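Subject: Re: [akomville-eats] Plokura lunch service, notes from two visits
From: Thanasis Manolakis
Date: 8 August 2024

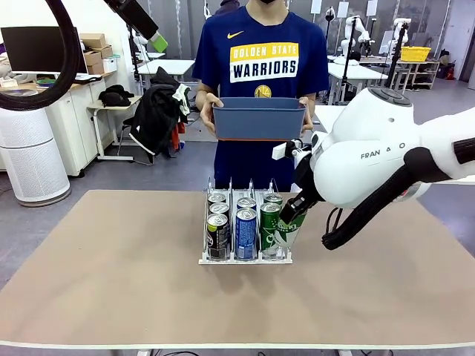

1. Booking and seating

Replying to the message quoted at the end. I went to Plokura twice, once for the weekday lunch and once in the evening, and ordered from the printed menu both times. The online menu is out of date. It still lists the lamb shank and the two-course price, and both are gone.

The booking page is run by Onine. It takes parties of up to seven. For anything larger you have to call, and the phone is only picked up before noon. The form asks for a seating area, but the choice is not passed on to the front desk. I picked the back room and was given a window table on both visits. If you need the step-free entrance, use the side door on the parking lot and tell them by phone beforehand.

2. Food

Lunch is a fixed list of four plates plus soup. I had the bean soup and the braised pork with polenta. The soup was under-salted and otherwise sound. The pork was cut across the grain, held its shape and came with enough sauce to reach the end of the polenta. The polenta had been made with stock and set slightly too firm, which suggests it was held in a warmer between orders.

In the evening I had the grilled trout and a side of cabbage. The trout was cooked correctly at the thick end and dry at the tail. The cabbage was the best thing I ate in either visit - charred on the cut face, soft inside, dressed with vinegar and dill. It is listed under sides and is large enough to share.

Bread is charged separately. The menu says so in the footer, in small type.

3. Wine

The list is mostly Moldovan, with a few bottles from elsewhere at the bottom of the page. The house white is served too cold to taste of much for the first ten minutes. The house red is better with the pork than the one the server suggested. Glass pours are marked on the glass, and mine were filled to the line.

4. Service and noise

Lunch took 45 minutes from sitting down to paying. The evening was slower, with a long gap between the starters and the fish. The front room is loud when full. It has a hard floor and no curtains, and the speaker is over the second table from the door. Ask for a different one.

5. The quoted message

> Has anyone been to Plokura since the change of kitchen?
> I am trying to place a group dinner in December and the
> other two places I asked want a deposit of 300 up front.
> Also, is the cabbage still on? Somebody posted that it
> had been dropped.

On the deposit: they told me they ask for none below twelve people. Get that in writing, as the booking form says something different. On the cabbage: see section 2. I don't know what the December menu will look like, and the server didn't either.

Bus 781 stops across the street. The last one back leaves before the kitchen closes.

Thanasis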